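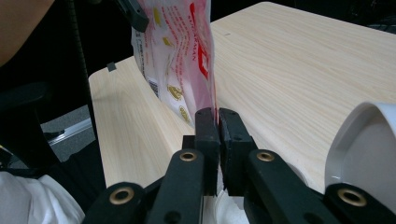
Thin film bag, both pads closed on the bottom edge.

Forum > Data Collection > Hand-held Grippers > Bags and film packaging

Segmenting hand-held episodes with deformable packaging
Posted by Amnuay Limsakul, 25 July 2021

We are at 373 episodes on the Pradham tabletop set and I need to settle the segmentation rule before anyone records more. Rigid items are fine. Bags are the problem. With a box or a cup, the width signal drops, flattens at the width of the object, and I can mark the grasp from the plateau. With a single layer of film the plateau sits at zero, so a grasp and a miss give the same trace.

Current rule: grasp starts at the first sample where finger width is under threshold and finger speed is under threshold. On film this fires whether or not there is anything between the pads. Seven episodes in the last batch were marked as good grasps and the wrist video says otherwise.

Options as I see them:
1. Label bag episodes by hand from the wrist video.
2. Drop the width signal for bags and use only gripper height plus a fixed delay.
3. Leave the bad marks in and let the policy sort it out.

I lean toward 1. Opinions?

ritchie_bench
Option 3 is less bad than it sounds. We trained on the Ritchie pick set with the grasp marks stripped out completely and success on bags did not move. If your policy predicts the action chunk straight from images and pose, the mark is never an input. What are you using it for?

Amnuay Limsakul
Trimming and resampling. Episodes are cut from a fixed lead before the grasp to a fixed tail after release. If the mark is early, the trim starts early and I get a long stretch of hovering. The policy then learns to hover.

ritchie_bench
Then fix the trimmer. Cut on hand motion. The grasp label is a separate question and you are making one signal do two jobs.

Heather Dow
Disagree with cutting on motion. Operators pause. They pause more with two grippers, where one hand arrives first and waits for the other. On the Gisley rig I tried a motion cut on two-handed lifts of clear food containers and it split one episode into two wherever the pause ran long.

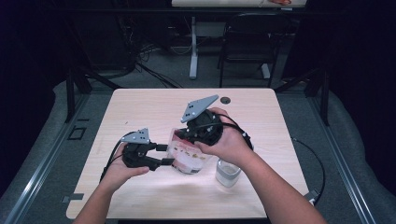
The left and right streams also need to share one clock before any of it means much. Check the offset at the start and at the end of a session, as ours drifted between the two. I would keep a grasp mark per hand and define the episode from the earlier grasp to the later release, plus padding. For film, label by hand. It is slow but a bag clip takes less time to judge than people expect – scrub to where the fingers close, look at the next second, move on.

ritchie_bench
Who labels? If it is the same person who recorded it, they will remember the attempt and mark what they meant to do.

Heather Dow
Three of us, rotated, never our own sessions. Disagreements go to the third person. Most of ours came from partial holds, where the film is caught by one corner of the pads and slides as it lifts.

pevlow_dan
Has anyone tried motor current? On the Pevlow fingers there is a visible step even on thin film.

Amnuay Limsakul
No motor on these, they are hand-driven. Width and pose only, plus video.

pevlow_dan
Missed that. Ignore me then.

Amnuay Limsakul
Going with Heather's version: per-hand marks, hand labels for anything film, and a separate tag for partial holds so they can be filtered at training time. ritchie, I will run one training pass with your motion cut on the single-hand episodes only and post both numbers.

ritchie_bench
Fine. Keep the raw files either way. In April we overwrote ours with the trimmed ones and had to record the whole shelf again.

Related topics
Clock offset between left and right streams
Clear containers and depth dropout
Operator pauses: keep or cut?
Wrist camera exposure on glossy film
Pad wear and width calibration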